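Book swap: shelf news
13 Apr 2022
By Solène Perrin

Quick one, printer deadline looming. The swap is back on in the Jotside reading room, same rules as November, bring one, take one, no magazines please. Graziella has the key.

Shelves first. Agathe and Valentin got through some 900 paperbacks between them and I think they have earned a sit down. Crime goes by the door, kids' books low down, cookery wherever it fits. Still sorting the big hardbacks, which never go anywhere sensible. The maroon one with the gold crown and lion-like figures, A Treasury of World's Classics, is standing on top of the grey unit for now, leaning a bit, and the wide compartment underneath is empty so there is definately room for more of that sort. Old sets, atlases, anything with a proper cover. Dictionaries we have plenty of, thanks. If you want the Treasury tell Boglárka before the weekend, otherwise it goes in the Hindesport box with the other classics.

Also need 2 bookends. Heavy ones. And a step stool if anyone has a spare going, will be retured.

Recent items
Hindesport box: what to send
Rolland Lane bins, new times
Droltia choir wants altos

Contact: Solène Perrin, Jotside newsletter | Back to top
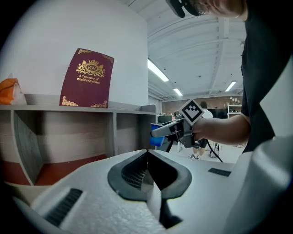
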